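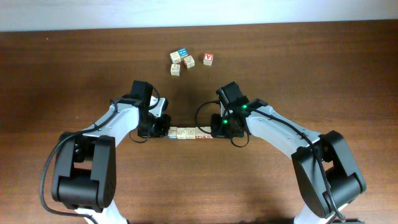
How do I fix dark, blotchy patches in the finish on a wood tabletop without stripping the whole thing?

Clean it first with mineral spirits and a soft rag, let it dry overnight, and look again in daylight. If the patches are still there they're in the finish or the wood itself, and you can try scuffing one small spot and recoating it before you decide on anything bigger.

Last updated: November

plumbbob_sue
Okay so that's the standard advice, and I've done the mineral spirits part twice. My table is a reddish brown wood top, pushed up against a white wall, with faint streaks running along the grain and then these darker mottled areas that I can't stop looking at. I bought it used from a guy named Baltasar Manzano who was closing his framing shop. He told me he'd wiped it down with Celoder oil every November for as long as he'd had it. I'd love to keep the color (it's so warm!) and just even it out a bit. Do I sand? Do I oil more? Do I leave it alone and put stuff on it?

grainwise
Leave it alone. Mottling in a reddish top like that is often just how the wood took the color. Some boards drink more than others. You could sand for a whole weekend and get the same patches back as soon as you put a finish on it.

Kettle_and_Keys
I disagree with grainwise a little. If he oiled it every year and never cleaned in between, you've probably got old oil sitting on top of older oil, and that goes dark. Mine did. I went over it with 400 grit, by hand, super light, with the grain, and a ton of gunk came off on the paper. Put on one thin coat of Dolel wax after and it looked like a different table.

grainwise
400 is fine for scuffing between coats but it clogs up right away on old oil. You were mostly polishing gunk.

Kettle_and_Keys
Well, the gunk ended up on the paper and the table looks great, so I'm good with that.

plumbbob_sue
Ha, okay. How do I tell which one I've got? Is there a test?

grainwise
Put a drop of mineral spirits on a dark spot and another on a light spot. Wait a minute, wipe both with a white rag. Brown on the rag from the dark spot and not from the light one means buildup. If the rag stays clean both times it's in the wood. You said you wiped it down twice already, what color were the rags?

plumbbob_sue
Used an old brown T-shirt. I know, I know.

dovetail_dan
Popping in with the opposite view from everybody: strip it. I paid a shop $492 to redo my dining table and I don't regret a penny. They took it all the way down and put on 3 coats of Lekon matte. No more patches. The red did go away though, it came out more of a honey color, so if you love the red maybe skip me.

plumbbob_sue
Four hundred and something is more than I paid for the table, Dan. And I really do love the red.

Kettle_and_Keys
Try a corner you don't see much, or the underside if it has the same finish. Do not start in the middle. I started in the middle and spent a very tense evening.

mossy_mantel
Can I ask about the wall? I've got a work table shoved up against a painted wall too and the line where they meet is a mess. It drops a bit toward one side and once I noticed it I couldn't un-notice it. Is that the table or the wall?

grainwise
Could be either one, or the floor. Put a level on the table first, then hold a long straightedge along the back. If the table's level and the edge is straight, it's your wall.

dovetail_dan
Every wall in my house is wavy. I pull my tables out an inch so I can get a rag back there, and then you stop comparing the two lines. Felt dots on the back edge keep the paint clean too.

mossy_mantel
An inch! My pencils would be gone within the hour. But okay, I'll try the level.

Kettle_and_Keys
Get a Koller draft strip, the squishy kind, and stuff it in the gap. No more lost pencils. Mine's white so you can't tell it's there unless you bend down.

plumbbob_sue
Back with a report! I did the drop test with a real white rag this time. Dark spot came up brown, light spot had hardly anything on it. So Kettle was right, at least for that spot. I tried another dark patch closer to the wall and the rag came up clean, so grainwise was right too?? I worked on the first one for up to 30 minutes with spirits and a gray pad, no sandpaper yet, and it's lighter for sure. The grain shows better too.

grainwise
Then clean the ones that clean and live with the rest. Let it sit a few days before you put any oil or wax on. And lay your rags out flat outside to dry when you're done, don't ball them up in the trash. Oily rags can catch fire all by themselves.

Kettle_and_Keys
Seconding the rags. I hang mine on the fence. And thin coats on the wax, thinner than you think.

plumbbob_sue
Rags are on the porch rail. Next question is whether I go with the Dolel or stick with the Celoder, I've still got half a can that Baltasar threw in with the table. It smells like oranges and old garage.

dovetail_dan
Use up the free can.

grainwise
Check that it hasn't skinned over first. If there's a rubbery layer on top, get a new one.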